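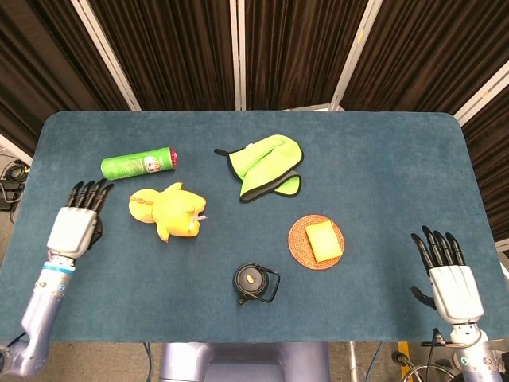

Despina Kolev wrote:
> I moved the Horby archive to the new box last week and the nightly job
> now takes over 5 hours. On the old machine it was done before I got to
> my desk. Same rsync command, same flags, same source tree. The disks
> are faster on paper. The log shows it spending nearly all of that time
> before the first file is sent. Is this a known problem with large
> trees, or have I missed a mount option? I would like to have it fixed
> before the holidays.

Two things to check, in this order.

First, timestamps. If you copied the tree across with plain cp -r, every file on the new box has the mtime of the copy. The quick check in rsync compares size and mtime, so it will treat every file as changed and read both sides in full to work out the delta. Run this:

rsync -avn --itemize-changes /srv/horby/ backup:/srv/horby/ | head -50

If most lines start with >f..t then that is your problem. One full run with -t (already implied by -a) will correct the times and the next run should be quick. If the lines show >f..T with a capital T, you are not passing -t at all and it will never settle. Check the script itself, not the command you remember typing. I have been caught by a wrapper that dropped the flags.

Second, --checksum. You say "same flags" but you don't list them. The long wait before the first file is what I would expect from -c, where the sender reads the full contents of every file while it builds the list. On the old machine a good part of that may have been coming out of page cache. How much RAM did the old one have compared to the new one? Take -c out of the nightly run and keep it for a weekly or monthly check.

For comparison, I look after two trees. Rorndale has 1371 directories and the file list is built in well under a minute, on spinning disks. Zarkano is smaller at 711 directories but one of them holds mail in Maildir format, and that single directory takes longer than all of Rorndale. File count per directory matters a lot more than total size. If you have something similar under Horby, split it into its own job.

On the mount options: noatime is worth setting on the source if it isn't there. relatime has been the kernel default for years, so the gain is small. I would not expect it to explain hours.

One more item. In June I had a case where the new box had negotiated the wrong link speed and everything looked like a disk problem. ethtool on both ends takes a few seconds. It would not explain a wait before the first file, unless you have the source on NFS - do you?

Please post the full command line, the rsync version on both ends, and the output of --stats from one complete run. Anything before version 3 on either side turns off incremental recursion, and then the whole list has to be built before anything moves. So do --delete-before and --prune-empty-dirs. That fits your symptoms as well as -c does.

1 reply in thread
5 views
0 shares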